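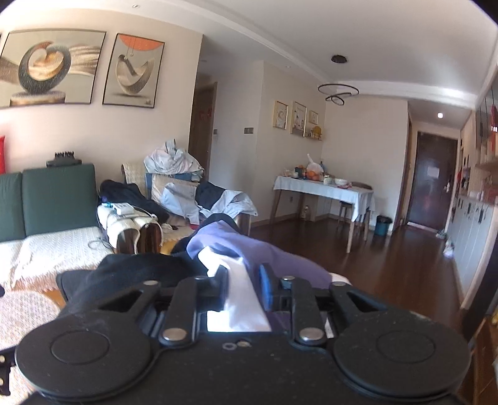 Reviews > Home Robots > Laundry

Fekitz Mosico gripper, reviewed: can it clear the chair yet?
4 min read

Every home has a chair with clothes on it. Fekitz says the Mosico can deal with that chair. I spent a good part of October on the question and my answer is no, with a small yes inside it.

The small yes is picking things up. Two-fingered grippers have gotten decent at taking hold of soft cloth, and a shirt or a jacket on top of a heap is fair game. What you want after that is one garment, held by the right part, laid flat and folded. The Mosico gave me clumps. It doesn't know a sleeve from a hem, and a dark thing tangled up in another dark thing is one thing as far as it cares.

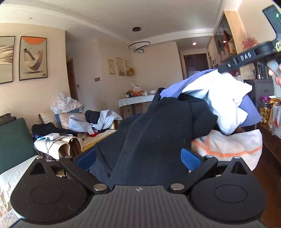 Navy fabric between the blue fingers, with more laundry piled behind it.

I gave it 200 garments over the month. It folded 2 of them in a way I'd put in a drawer, both of them dish-towel simple. My colleague Kanokwan Jaidee tried the same job on the older Sombatkul arm last December and got none, so call it progress if you like.

The price is $363, plus $195 if you want the Ullura software, and you do want it, as the stock app loses its settings every time it updates. The pads are solid and the fingers wipe clean. Build quality was never my complaint.

Would I buy one? If you tinker, maybe. If you have a sofa full of washing and a dinner to cook, fold it yourself in front of the TV. I'll look again when it can manage a fitted sheet, or even a sock.

Nighat Bangash
Oct 30, 2023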